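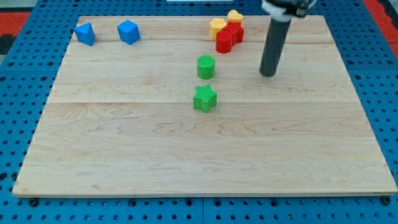
Trumeso Play Library: Shape and Colour Sets
Progress report to the Dridton Fund

8 November period, second report under the current award

1. Purpose of this report

This report sets out what has been done with the Fund's grant of £2,599 since our first report in February. It covers the block sets, the boards they are used on, the loans made to nurseries and childminders, and the work still to be completed. A short statement of spending is given in section 5.

The grant was awarded so that the Trumeso Play Library could replace its worn shape sorters with sets of loose coloured blocks, suitable for children between the ages of two and five. The old sorters were popular but had lost most of their pieces, and the lids no longer fitted.

2. The block sets

The Fund agreed to pay for 20 sets. All have now been delivered by our supplier, Tirnideck, and entered in the loans register. Delivery was made in two parts, the second of them five weeks later than agreed. The supplier has apologised and made no charge for carriage on the second part.

Each set is built on a small number of plain colours. Blue, yellow, red and green were chosen after discussion with the nurseries, who asked for strong colours that children could name with confidence. Shapes include the cube and the cylinder, which most children meet early, together with less familiar ones such as the star, the heart and a many-sided block that staff have taken to calling "the jewel". Certain shapes are supplied in more than one colour. A child who has put a red cylinder with a green cylinder can then be asked whether it might also go with the other red pieces, and a good deal of the talk in our sessions has come from that question.

We had some concern at the outset that the cube and the jewel would be confused when both were blue. In practice children have tended to pick up the two and turn them over, and staff report that this is one of the more useful pairings in the box. The star has been the most asked-for piece. Two settings have requested a second star per set and we are considering whether this can be met from the small sum remaining.

The fine ridges on the tops of certain blocks were queried by one nursery, which asked whether they would be hard to clean. Our own practice is a soft brush and warm soapy water, followed by drying on a towel overnight. A note to this effect is now placed in every box.

3. The boards

Our application proposed that blocks be used on the floor. This was changed, with the Fund's agreement, in the spring. Sessions on carpet were unsatisfactory: taller pieces fell over, and blocks were easily lost under furniture. We now use a pale maple board as the playing surface. The light wood shows up the colours well, and a child can see at once which pieces are standing alone and which have been grouped together.

The seams between the planks have proved helpful in a way that was not planned. Staff use them as lines for simple games, such as asking a child to bring all the green pieces to one side or to leave a strip clear for "the road". Children at one setting now ask for the road before they ask for the blocks.

The boards are heavier than we had allowed for. A member of staff can carry one safely over a short distance, but they are not suitable for childminders who travel by bus. For these borrowers we are trying out a folding mat in a similar pale colour – early comments are fair, although the mat does not lie flat when first unrolled.

4. Use of the sets

Sets are lent for a period of 30 days. This may be extended once if no other borrower is waiting. Loans were suspended during the spring closures and resumed when settings were able to receive visitors at the door. Returned sets are now washed and put aside before they go out again, which has slowed the turnaround, and we have had to explain this to several borrowers who were used to same-day exchange.

The Pinto Room, where our own sessions are held, reopened to small groups at the end of the summer. Sessions follow a loose plan. A handful of blocks is put out on the board, well spaced, and children are left to move them as they wish before any question is asked. Very often the first thing a child does is push several pieces tightly together, whatever their colour. Sorting by colour usually comes next, and sorting by shape some time later. Staff have been asked not to correct a grouping but to ask about it. A mixed cluster of yellow and red blocks was explained by one boy as "the ones that are warm", and this has been written into the session notes as a good instance of what the project hopes to hear.

Feedback forms have been less successful. Many come back blank or with a single word. We propose to replace the form with a short telephone call on return of the set.

5. Spending

Of the grant, the greater part has been spent on blocks and boards as set out in the agreed budget. Storage boxes cost slightly less than expected. The trial mats were not in the original budget and have been met from our own funds. A small balance is held for replacement pieces, and a full account with receipts will accompany the final report.

6. Work remaining

– Labels with a drawing of each block are to be fixed inside the box lids, so that borrowers can check the contents before return.
– The suggestion sheet for parents is in draft and requires shortening.
– A decision is needed on the mats.
– Missing pieces are to be replaced. Losses have been low, and hearts are the piece most often missing.

We would welcome the Fund's view on the second star, and would be glad to receive a visit to the Pinto Room when circumstances allow.

Submitted on behalf of the Trumeso Play Library

Last updated: November 8, 2020

Shares: 20
Comments (3)

We had a set in September and the label idea is a very good one. I spent an evening looking for a heart that was never in the box!

Is the mat available to borrow yet? I can't manage the board on my own but my two would love the blocks.

Please do keep the road game in the parents' sheet. We play it at home now with bricks and a tea tray.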